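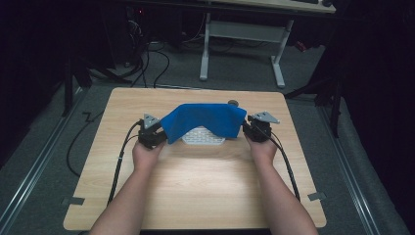
According to Baldur Hjaltested, the trouble with most gripper comparisons is that they are run on things that want to be picked up. Blocks, cans and boxes have edges and keep their shape, he wrote in reply to our June issue outline, and a gripper that scores well on them may tell a buyer very little about a laundry room. He asked that any further coverage of the subject begin with cloth.

The request was a fair one, and it matched work already under way. Clotico, which develops handling equipment for hospital and hotel linen services, had spent the spring comparing two designs of hand-held gripper at its test room. The purpose was to decide which design should be used to record demonstrations by human operators, and which finger pads should later be mounted on the company's robot arms. The comparison closed on 27 May 2023, and Clotico has allowed this magazine to report on its method and on those results it considers settled.

The two designs came from different suppliers. The first, from Mekach, uses a linkage that keeps the two finger pads parallel as they close. The second, from Skandville, uses two curved fingers that swing inward from a single pivot at the base. Both are worked directly by the operator's hand, and both send their position and opening width to a controller by cable. Software for recording and replaying the sessions was supplied by Sveinbjörnsson, a small firm whose earlier work was in fish processing lines.

Cable was a deliberate choice. Clotico had tried a battery-powered version of each gripper over the winter and found that the added weight at the wrist tired operators before the end of a session. Wireless timing was a second concern. When two grippers hold opposite ends of the same piece of cloth, a small delay in one stream makes the cloth appear to stretch or go slack in the recording when it has done neither. The cabled units remove that doubt, at the price of lines that must be kept clear of the work and of the operator's arms.

How the trials were arranged

Each operator completed the same set of six tasks with each design. The tasks were to lift a small cloth by two corners, to lay it flat, to fold it in half, to fold it in quarters, to place it on top of another textile, and to move it from one side of the table to the other without dragging. Operators worked with both hands. They were given a short practice period with each gripper before recording began, and the order of the two designs was changed from one operator to the next so that practice on the first would not always favor the second.

In all, 677 recordings were kept. Recordings were discarded only where the controller had lost the position of one gripper or where the operator asked to begin again. A dropped cloth was not grounds for discarding a recording. Clotico's position was that drops are part of the task, and that a gripper which drops cloth often should be seen to do so.

The cloths themselves were chosen from ordinary stock and included thin cleaning cloths, napkins, pillowcases and terry towels. No item was starched or specially prepared. The company had considered sewing markers into the corners to help the cameras, and decided against it on the grounds that no customer would agree to do the same with its own linen.

What the parallel pads did well

The Mekach design was the stronger of the two on thin material. Its pads meet flat along their full height, and a corner caught between them tends to stay where it was caught. Operators reported that they could take hold of a single layer of cloth from a tabletop by bringing the pads down nearly closed, pressing lightly, and then finishing the grip. With the Skandville fingers the same motion often pushed the cloth ahead of the tips and raised a wrinkle, which then had to be pinched from the side.

The difference was clearest in the two-corner lift. An operator holding a cloth between two grippers has to judge tension without feeling the cloth directly. If the hands are too far apart, a corner is pulled free. If they are too close, the middle hangs down and touches whatever is on the table. The parallel pads gave a firmer sense of the first limit, and several operators said they could feel through the linkage when a corner was beginning to slip.

On thick material the result was less even. Terry cloth has a deep pile, and pads that are brought down on it nearly closed may take hold of the loops without reaching the base fabric. The towel then rises a short way and falls. Operators learned to open the pads wider and press deeper than they would on a napkin, but this is a habit acquired by a person watching the towel, and it remains to be shown how well it carries over to a replayed motion.

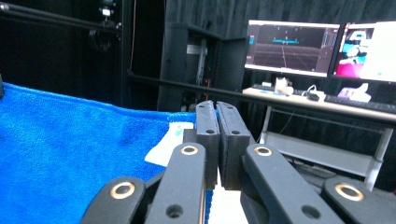 The same difficulty appears in reverse when a small item must be taken from the top of a towel. The operator wishes to lift the upper cloth and leave the lower one undisturbed, and the pile tends to come up with it. Clotico regards this as the most useful single task in the set, for the reason that linen rarely arrives in a sorting room one piece at a time. The Skandville fingers did better here than had been expected. Their curved tips pass under a folded edge with less pressure, and the operators who had struggled with them on flat cloth often preferred them for this step.

Views from the gripper

A second part of the comparison concerned cameras. Clotico recorded each session both from above the operator's hands and from the gripper itself, and then asked reviewers to judge from each view alone whether a grip had been secure. The view from above was better for following a fold across the table, and it showed both hands together. It was weaker at the moment of contact, when the gripper itself often hides the place where the pads meet the cloth.

The gripper-mounted view had the opposite character. The pads stay in the same part of the picture throughout, and a reviewer can watch the space between them. Everything else moves. Reviewers found the background distracting at first, particularly where it contained bright screens, and the company has since considered whether the surroundings of the table should be made plainer. Its engineers have so far argued against doing so. A hospital laundry is full of moving carts and bright lamps, they point out, and a system trained in a bare room may have to be trained again on site.

Lighting was not changed between the two designs. A lamp directed at the work surface helps both cameras distinguish cloth from table, though it also casts shadows that can resemble folds. The Sveinbjörnsson software includes a setting intended to reduce this effect. Clotico left it off for the whole of the trial so that both grippers would be judged on unaltered recordings.

Questions of wear and cost

Finger pads are a consumable part, and their price matters more to a laundry operator than the price of the gripper that carries them. Under Clotico's purchasing terms, a pair of replacement pads for the Mekach unit costs 44 dollars. The company changed pads after every 200 grips on terry cloth, a cautious interval which it expects to lengthen once it has better information. Lint was the main reason for the change. Fibers settle into the gripping surface, and a pad which has collected enough of them becomes smooth to the touch well before it is worn.

Cleaning the pads with a stiff brush restored much of the grip, but not all operators did so in the same way, and the trial was not designed to measure the benefit. The Skandville fingers collected less lint. They are also molded in one piece, so that a worn surface means a new finger, and the supplier has not yet quoted a price for the quantities Clotico would need.

Maintenance of the linkage was a smaller matter. The joints of the parallel gripper were checked for play at the start of each session. One unit was returned to Mekach after its pads began to meet unevenly at the top, and it came back with new bushings.

The decision and what remains open

Clotico has selected the parallel design for its next round of recording. The curved fingers will be kept in use for the stacked-cloth task only, and Skandville has been asked to supply a version with a narrower tip. The first arm-mounted trials will use the same pads as the hand-held units, on the principle that a motion recorded with one surface should be replayed with the same surface.

Mr. Hjaltested was sent a summary of these findings before publication. He welcomed the use of towels, and asked why every cloth in the trial had been tested dry. Clotico replied that damp linen is planned for a later stage, and that the cable connectors on both grippers will first need to be sealed.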